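Laundry > Towels & Cloths > How-To

How I Fold and Put Away Brown Microfiber Towels

Print this page | E-mail this page

Posted 2026-03-23

I have a soft spot for brown towels. They hide coffee, they hide mud, and they look kind of fancy hanging off a hook by the back door. What they don't do is stay folded! The suede-feel ones are the worst of the bunch, all slippery on one side and grabby on the other, and I spent most of November refolding the same stack every time I pulled one out.

So I finally gave up on the shelf and moved everything into a plastic basket with holes in the sides. Then I moved the folding to a big white table, which helped more than I expected (lint shows up right away, and so do crumbs). This is the routine I've settled on, and it works for cleaning cloths, gym towels, and the one I keep for the dog.

What you need

A clear flat surface, wider than your towel if you can manage it
A basket with a stiff rim and a handle opening
Your towels, completely dry

Step 1. Pick it up and let it hang

Don't start folding from a wad. Grab the towel near one end, lift it up over the table, and let the rest of it fall however it wants to. You'll get big diagonal creases coming off the spot where it's pinched and a long droopy part off to one side, and that's fine. Give it a second, then find a corner with your other hand and work along the hem to the next one. Keep the basket on your left if you're right-handed like me. 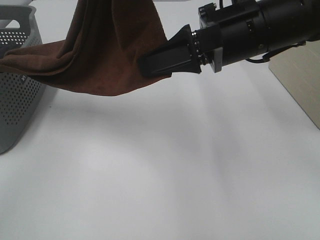
Step 2. Lay it flat and smooth it out

Lower the far edge first and let the towel roll down toward you. Smooth from the middle out with your whole forearm – fingertips just drag the nap around and leave stripes. If a corner has curled under, flip it now. You won't want to later.

Step 3. Fold in thirds, then in half

Long sides in first, one over the other, so you have a strip. Then fold the strip in half, and in half again if your basket is a small one. I used to roll mine, and rolls are cute, but they unroll themselves the minute you take out the one next to them.

Step 4. Into the basket

Folded edge up, pushed to the back, snug against the side. Leave the front open so you can get your hand in. Once the towel is in, I wipe the table before I bring out the next load, and I leave the basket right where it is at the left end.

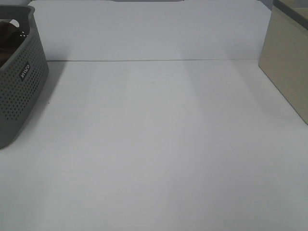

Brown on gray, tucked up in the back corner of the basket.

Step 5. Check the height

You want the top of the towel to come just a little over the rim, so you can spot the color from across the room and grab it. If it's sticking up a lot, your fold is too loose. Take it out and press the air out of it against the table (I lean on mine, very elegant).

I also keep a plain cardboard box at the other end of the table for anything that isn't going in the basket. Odd socks, mostly, and rags that are on their way out. 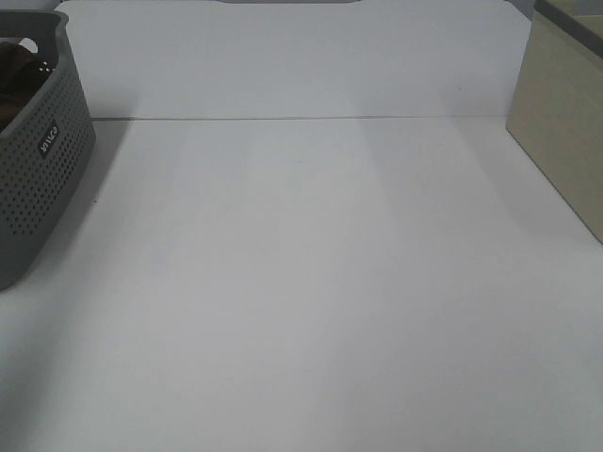 Basket on the left, box on the right, and plenty of room to fold.

A few extra notes

Skip the fabric softener on microfiber. It leaves a coating and the cloth just pushes water around after that.

Wash brown towels by themselves the first couple of times. I lost a white pillowcase that way and I'm still a little sore about it.

If your basket slides while you're loading it, put a scrap of shelf liner underneath.

Related how-tos

Dukside peg rail: hanging towels in a narrow hallway
Getting dog hair out of microfiber
Hollgate linen closet, shelf by shelf
5 ways to use up old cardboard boxes
Which towels go in the Gellanau hamper?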